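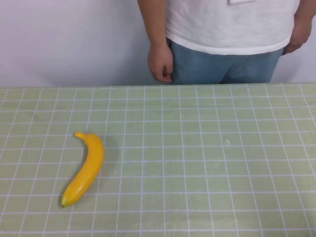 Second week of teaching by hand

April 21, 2024

I said in the last post that I would write up the recording side properly once I had more than a handful of demonstrations to talk about. I now have 200 of the hand ones, so this is that post. The remote control ones are a separate pile and I will get to them further down.

For anyone new, the job is a small one. I want the arm to pick up a piece of fruit from the left of the table, turn it and set it down on the right. I work on this in the evenings under the name Skudow, which is also what the folder is called and what the scripts are called. There are two ways of showing the task. In the first I do it with my own hand and the fixed camera watches. In the second I sit with the Pludholm controller and drive the arm through it, and the joint positions are saved along with the video.

How a hand demonstration goes

Each one starts from rest. Arms down, nothing moving, banana on the left. I hold that until the recorder has stored its opening pictures, then reach, pick up, turn, place, and go back to rest. The whole thing takes 8 seconds if I don't fumble. In the first week I didn't bother with the rest position and started reaching as soon as the light came on. Those clips were a nuisance. The hand tracker needs a moment to find the hand before it moves, and when it missed the beginning it often guessed the wrong fingers for the rest of the clip. I have thrown most of them out.

The other habit I had to learn was going slowly. My normal speed for picking something up is far quicker than the arm can manage, and when I slowed the clips down in software the fingers jumped between positions. Moving slowly in the first place gives a smoother path. It feels silly for the first few goes and then it doesn't.

I also stopped correcting myself. If I get a bad grip I now let the demonstration fail, mark it as failed and do another. Half-corrected grips were turning up in the model as a kind of dither, where it would close the fingers, open them, and close them again on nothing.

Where the fruit starts
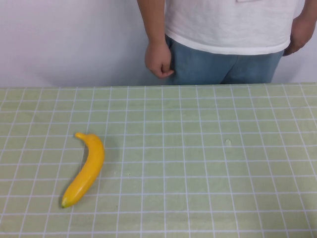 Starting positions have taken up more of my time than anything else this month. If the object always begins in the same spot, the model learns the spot and pays very little attention to the object. I tested this by training on a batch where I had barely moved anything, then shifting the fruit a hand's width. The arm went to the old place and shut on air. So now I change the position and the angle between goes. With the banana the angle matters more than I expected. When it lies with the stem pointing off to the left and the outside of the curve facing the open part of the table, fingers coming in from the right meet the bulge first, and a grip a little too high up will roll it. I want plenty of those in the set, with the grip taken lower down, and an equal share with the curve facing the other way. The grid is handy for this. I write down the square under the stem and the square under the tip before each go, and that is enough to put the fruit back if I need to repeat one.

I did try having a script choose the positions at random. It kept asking for ones off the edge of the arm's reach, and I haven't gone back to fix it.

Remote control

The driven demonstrations are better data and much worse fun. What I record is what the arm did, so there is no guessing at finger positions and no working out how a human wrist maps to a machine one. Against that, each takes me several times as long, and I get tired and sloppy near the end of a session. The Pludholm controller has a slight lag on the wrist twist. I have learned to wait for it, which means there is a pause before every turn, and the model has picked up the pause as well. It stops, thinks, and then turns.

I tried trimming the pauses out afterwards. The result was jerky and I put them back.

Mixing the two

My current recipe is to train on the hand clips first and then on a smaller number of driven ones. With driven clips alone the arm was careful and accurate in the places I had shown it and lost everywhere else. With hand clips alone it went to the right area and then closed too early. Together they are better than either, though it still drops the fruit more often than I would like, usually on the turn.

The Prolberg gripper pads are partly to blame for that. They are fairly hard and a smooth peel slides in them. I have ordered a softer set from Uddin and will run the same model with those before I change anything else.

Numbers, for those who asked

The last training run used 2,043 short segments, cut from both kinds of demonstration. The target for the hand clips is 1,000, which at my present rate will take me well into May. I may stop earlier if the curve goes flat.

Things to do before the next post:

Fit the soft pads and repeat the drop test
Fix the position script so it stays within reach
Record a batch with the curve facing right and the stem towards me
Back up the folder to the second disk, which I keep putting off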